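Dunddale Footbridge Railings: Year-End Report to the Cluronow Fund

December 31, 2024
By the Dunddale Footbridge Project

Work completed

The grant covers repair of the steel railings on the Skurnov footbridge, both sides, plus the steps at the north end. Of the 41 panels, 12 were too rusted at the base to save and have been replaced with new ones made to the old pattern. The rest were cleaned back to bare metal, patched where needed and primed. All of the panels are back in place on the west side. The east side is still behind temporary fencing, and the path there is closed at night.

Most of the patching was light work on thin bar, and the welders used E6013 rods for it. The posts are thicker and were done separately by the Dambrauskienė shop, which also supplied the new base plates. We had planned to keep the old plates, but the bolt holes had worn oval and the new posts would not have sat straight.
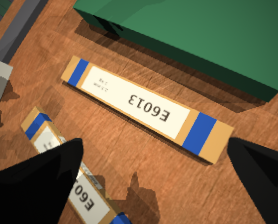

One reply to our fall notice asked why the posts were not simply swapped for aluminum, given how fast the last set rusted. We looked at this. The old posts rusted because water sat in the hollow ends. The new ones are capped, and steel matches the panels we are keeping.

Spending

Paint came in $600 over the estimate. The first color we ordered did not match the lamp posts and could not be returned once mixed. We covered the difference from the fencing line, which was under budget – the county lent us half of the barriers at no charge. Nothing has been moved out of the labor line. Receipts are in the folder sent with the last claim.

The plans and the paint samples can be looked at indoors on request. So far most of the questions have been about the closed path, and very few about color.
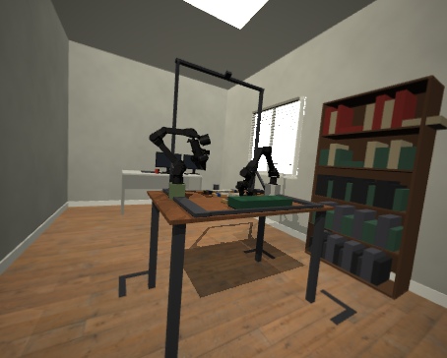 Next steps

The east side panels go back up in February if the weather allows. Top coat has to wait for warmer days, so the bridge will be in gray primer for a while. The north steps need a new bottom tread – this was not in the original plan, and we will send a separate request for $200 before ordering it.

Comments

The west side feels a lot more solid now. Can the night closing start later? I finish work at nine and have to go the long way round.

Please leave a gap under the bottom rail for the leaves. The old one trapped them every year.

Is the north step still safe to use until the tread is done?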